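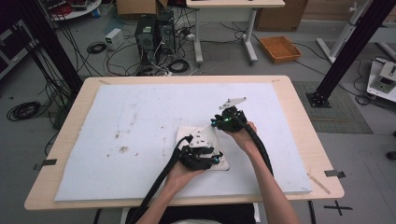
Do we need written rules for a table where people only fold clothes with two hand grippers?
I think we need them, and I would keep them to one page, so that people really read it.

I work on the recording tables at Skurkel. In July we wrote our page together with the team from Clulemance. I will put the main parts in this thread, maybe it is useful for other small labs. 1/

First rule: clamp the board before you clamp anything else. A board that moves by a finger's width will spoil the whole session, and you will find out only in the evening.

Second rule: look where the cables go. They must come back toward the operator and never cross the cloth. If a cable touches the garment, stop and start the take again. 2/

Third rule is the one people argue about. Before the first grasp, open both fingers fully and wait for 2 seconds above the fabric. New operators find this slow. But without the pause we cannot say later where a take begins.

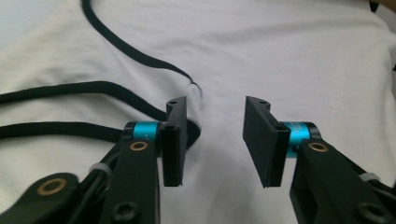

Fingers open over white fabric with black trim.

In our July check, 214 of 1,891 takes had no clear start. Most of them came from the week when we did not ask for the pause. I was one of the operators, so I blame also myself. 3/

For the garment we have only a short list:

– Lay it flat on the board, with the neckline away from you.

– Smooth it by hand one time, and leave the small creases. Real clothes have them.

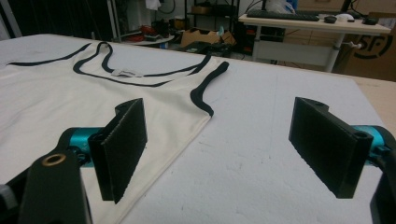

– Use each garment for four takes, then change it.

– Write the garment number in the log before the take. After the take you will forget, I always do.

4/

What we did not solve: how to mark a bad grasp. The Lenz sheet has one box for "failed", but a slip and a wrong fold are different problems for the person who uses the data. Bornemine has a longer form, and with it our operators started to skip lines. For now we use the one box and a free comment.

If your lab has a better way, please write it under this post. I will read all the answers, also the long ones. 5/5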